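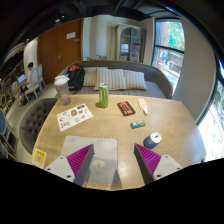
Issue 40, page 6

Visit report: Brolirwood paper mill, Tollwood

The mill at Tollwood opens its machine hall to visitors on one Thursday in January, when the number two line is down for its winter overhaul and the number one line is still running. Our group met at the gatehouse at half past eight. Shoes with a closed toe were compulsory, and ear defenders were handed out with the visitor passes.

Brolirwood makes uncoated printing and book papers in the range from 60 to 120 grams per square metre. It has no pulping plant of its own. Dried pulp arrives by rail in wire-tied bales, softwood and hardwood stored in separate bays, and the furnish for each grade is mixed on site. Our guide was Baltasar Ortuño, the production engineer for the wet end, who has worked on both lines and answered most questions with a number.

Stock preparation

The tour began at the pulpers. Each is a steel vat with a rotor in the floor, and bales are dropped in from a conveyor after the wires have been cut and drawn off. The slurry leaves the vat at a consistency near five per cent and passes through screens to the refiners. These are conical units, and the gap between rotor and stator is set according to the freeness readings from the laboratory. Book grades are refined lightly to keep the bulk up. The harder refining for writing papers uses a good deal more power per tonne, and Mr Ortuño said that the mill schedules it at night where it can.

Calcium carbonate filler is added after refining. The level depends on the grade and was not disclosed. Retention aid goes in just before the headbox, and the dosing point has been moved twice in the past few years. The present position, after the last pressure screen, gives shorter contact time and better formation.

The number one line

The running line was making an 80 gram cream book paper while we were there. The display at the control desk showed a wire speed of 1052 metres per minute, with 1189 given as the highest speed the line has held for a full shift. The limit is drying capacity on the heavier grades and web stability on the lighter ones.

The forming section is a conventional fourdrinier table with a top former added later. The wet line could be seen clearly from the walkway, fairly straight across the width, with a slight lag on the drive side. Mr Ortuño attributed this to a worn foil that was due for replacement at the next stop. The press section has three nips, the last of them a shoe press. Sheet dryness after the press is the figure the mill watches most closely, as every point gained there is paid for in steam further down.

The dryers are under a closed hood and there is not much to see. The heat on the upper walkway is considerable, and we were not kept there long. Broken web is dropped to a pulper below the machine and returned to the stock system. There was one break during our visit, at the size press, and the tail was rethreaded in under six minutes.

The number two line

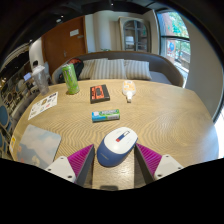 A stopped machine is the better one for understanding how the thing is built. Fitters had the second press open and one of the rolls out on stands, and we could walk up to the doctor blades and look along the felt run. The roll cover had been reground and was being checked for crown with a saddle gauge. Two of the dryer cylinders were having their siphons changed from rotating to stationary type - a long job, as each bearing housing has to be stripped to get at the joint.

The overhaul was on its fourth day. A board by the control room listed the outstanding work by section, with the wet end furthest behind. A delivery of gaskets had been wrong and the correct size was expected the following morning.

Finishing and laboratory

Parent reels go to a Hladun slitter rewinder and then either to the reel wrapping station or to the sheeter. The sheeter was idle. Reels for book printers are wrapped with a moisture barrier and stored on end. Samples from every parent reel go to the laboratory, a small conditioned room next to the finishing hall, where they are tested for grammage, thickness, roughness, opacity and tear in both directions. The opacity instrument, a Uvuner bench model, is calibrated at the start of each shift against ceramic tiles.

Water treatment was the last stop. Clear filtrate from the disc filter is used again on the showers, and the rest goes to a clarifier and then to aerated lagoons behind the rail siding. The outfall is sampled every four hours. We saw the lagoons only from the gate, as the path had iced over.

Practical notes

The tour takes three hours and involves several flights of open-tread stairs. Photography is allowed in the finishing hall but not on the machine floor. Groups are limited to 12, and requests should be made in writing to the gatehouse office at Tollwood. The canteen is open to visitors until two o'clock. Parking is on the east side, past the weighbridge.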